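Towels going stiff after moving to a hard water area

Forum: Home and Laundry
Page 1 of 1

saltmarsh_lane
We moved in May and every towel we own has gone like cardboard. Same machine, same powder, same towels. The only thing that has changed is the water, which is very hard here. The kettle furs up in a fortnight.

I wash them at 60 with a normal dose of Widulo powder and hang them on an airer in the back bedroom. No tumble dryer and no room for one. They come off the airer holding the shape of the rail.

I have read so many different things that I don't know where to start. Vinegar, soda crystals, more powder, less powder, fabric conditioner, never fabric conditioner. What has worked for people who live with hard water and dry indoors?

perrin77
Less powder. Most people use far too much and what you are feeling is detergent left in the cloth. Put a towel through a hot wash with nothing in the drawer and look at the door glass after ten minutes. If there are suds, that is old powder coming out.

I'd do that twice before buying anything.

kettleandcoal
I don't agree with perrin77 for hard water. In soft water, yes, cut it down. In hard water the powder gets used up on the minerals before it does any cleaning, and if you underdose you get grey towels with scale in them. The back of the box gives three doses for a reason. Have you checked which one you were using? If you were on the soft water dose at the old house and have kept to it, I'd start there.

saltmarsh_lane
I was on the lowest line at the old place and I haven't changed it. I didn't know there was a line for hard water until you said. I've just looked and it's nearly double.

perrin77
Double the powder is double to rinse out. If the machine doesn't rinse well you are no further on. Mine is a Duven and it uses hardly any water on the standard cycle.

kettleandcoal
Then press the extra rinse button. It's two separate problems and you can fix both.

mossgate
I dry everything indoors and I'd put most of it down to how they are dried. Towels that dry in still air go hard whatever you wash them in. A line outside on a windy day moves the loops about the whole time they are drying. On an airer they just sit.

What I do:

Spin at the highest speed the machine has.
Take them out straight away. Don't leave them sitting in the drum.
Hold each one by the short end and give it a good hard shake, then turn it round and do the other end.
Hang over two rails instead of one so there is a gap for air.
Small fan on low, pointed along the airer.
Shake them again when they are nearly dry.

The second shake makes more difference than the first. It takes a minute and I wouldn't skip it.
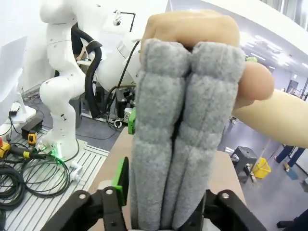
I also stopped folding them until they are fully dry right through to the hem. The hems hold water for hours after the middle feels done, and if you put them in the cupboard like that they go flat and start to smell. I leave ours over the banister overnight and fold them in the morning.

Loose folding helps as well. We used to cram them into a narrow shelf and the bottom ones were always the worst.

saltmarsh_lane
That's useful, thank you. I do leave them in the drum, usually till I get in from work. Never thought of a fan.

What speed do you spin at? Mine goes up to 1400 but the cotton cycle sets itself to 1000 and I've left it there.

mossgate
Whatever the top one is. There's a lot less water in them at the end and it takes hours off the drying. Some people say a fast spin flattens the pile. I've not noticed it, but I do shake them.

old_tidewrack
It does flatten the pile. I spin mine at 1000 on purpose. They take longer but they come up better. I have had the same bath sheets for years and they are still soft.

mossgate
Do you have a line outside?

old_tidewrack
Yes.

mossgate
That will be it, then. The original poster hasn't got one. A slow spin and an indoor airer in winter means wet towels for two days.

old_tidewrack
Fair point. I'd still try one load each way and compare.

fennimore_b
Vinegar in the conditioner drawer. Plain white, half a cup. I've done it for years in a hard water area and you can't smell it once they are dry.

kettleandcoal
Vinegar is bad for the rubber door seal over time. I used it every wash on my last machine and the seal went. I can't prove that was the cause, but the man who replaced it asked me about it before I had said anything. Citric acid is cheaper and you need much less. Neither of them should go in with bleach.

fennimore_b
Mine is an Eren, bought second hand, and the seal is fine. I only do it for towels though, so once a week at most.

kettleandcoal
Once a week is probably all right. I was doing it daily.

perrin77
Citric acid is still an acid, so I don't see how it's kinder to the seal.

kettleandcoal
It's a spoonful in the whole rinse. I'm not saying it's perfect.

hob_and_rail
Has anyone mentioned conditioner yet? People tell you never to use it on towels as it stops them soaking anything up. That's true if you use it every time. I use a small amount one wash in four and they dry me perfectly well. I'd sooner have a slightly less thirsty towel than one that takes my skin off.

mossgate
I used to do that. It built up in the drawer and went black underneath. If you do use it, take the drawer out and wash it properly.

hob_and_rail
You should be doing that anyway.

quillfeather
It might also be the towels. Cheap thin ones go hard faster than thick ones in my experience, and very thick ones never dry indoors. I went for a middling weight from Hadum and they have been the best of the lot on an airer. Not the fluffiest in the shop, but they are dry by the next evening.

If yours are more than a few years old, some of the loops will have worn down and no amount of rinsing brings those back. Ours got cut up for floor cloths.

saltmarsh_lane
Two of them are fairly old, the rest are from last year. I'd rather not replace the lot.

Plan for the weekend is one hot wash with no powder to see what comes out, then a normal wash on the hard water dose with the extra rinse, top spin, out straight away and the shaking. I'll leave vinegar and citric acid for now so I know what did it.

perrin77
Let us know about the suds.

saltmarsh_lane
Update. There were suds. Quite a lot on the first go and a few on the second. So perrin77 was right about that part, although I don't understand how when I was underdosing.

Then I did the proper wash as above. Fan on overnight. The newer ones are much better, not shop soft but they bend. The two old ones are still like boards and will be going under the sink.

kettleandcoal
You can have suds and scale together. Short cycles do it. Were you using the quick wash?

saltmarsh_lane
Sometimes, yes. The 30 minute one.

kettleandcoal
That would explain the suds. It hardly rinses. Keep it for shirts.

perrin77
Agreed on that one.

fennimore_b
Try the vinegar on one of the old ones before you cut it up. You've nothing to lose with it.

saltmarsh_lane
All right, I'll put one in with the next load and report back.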